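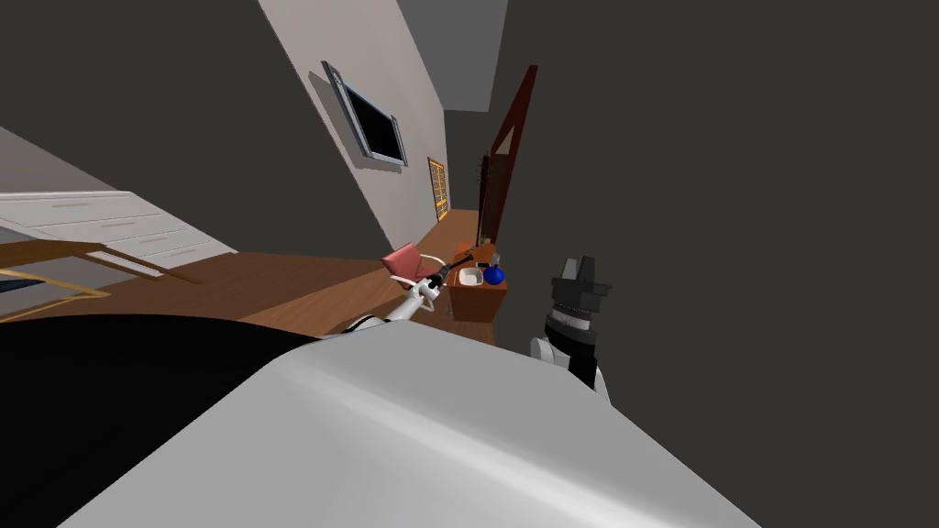 20 January 2018 – sim bench, Gridetport workshop

Jozef says the bedroom task is done. I have my doubts. He ran it 12 times last night and wrote "fine" next to all of them, with no note of what fine means.

Changed before my runs: left wrist speed down, grip limit back to Maarja's old value. Left the head tilt alone. Everything leans like a ship going down and the planner doesn't care, but I do, and it makes judging distance by eye close to useless. The log puts the tilt offset at 2 degrees. I don't believe the log.

Run 86 is the one Jozef likes.

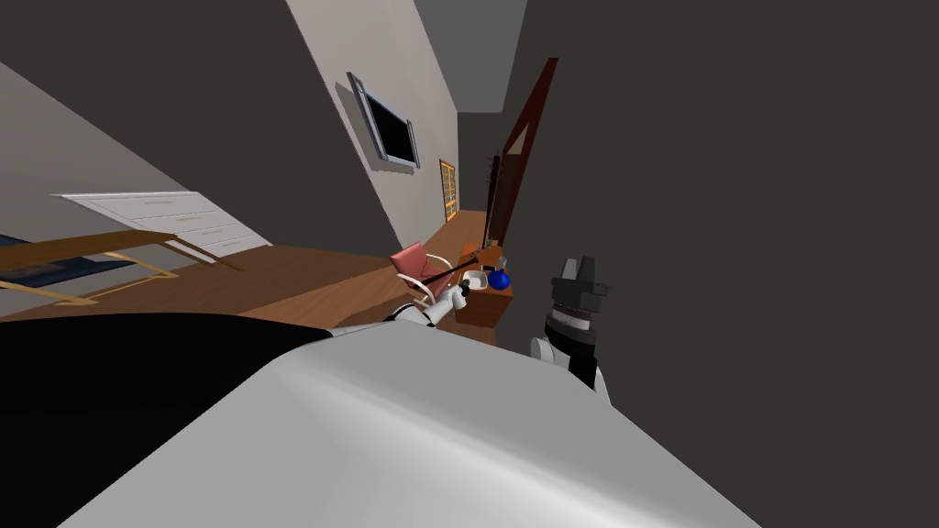
Left gripper on the rod, chair behind it. Right arm parked fingers up.

The grip looks good in a still. But contact in the simulator is generous, and the arm we're putting together on the bench has Clumeck fingers with a lot more slop in them. I'd want to see the same rod held through a full swing past the chair before anybody orders parts. Also no idea what the rod is supposed to weigh. The model file has the field blank.

Maite thinks the right arm should help steady it. Maybe. That's one more thing to tune, and we haven't got the first arm right.

Went through the saved views for chair clearance. Hard to tell from this angle whether the rod is over the chair back or into it – need the collision log turned on.
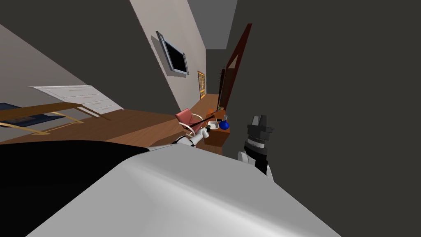
To do

Turn on collision log, rerun 86 and 131.
Ask Geert for a real rod weight.
Check tilt offset against the head model, by hand.
Hold the Willems motor order until then. Povilas won't be pleased.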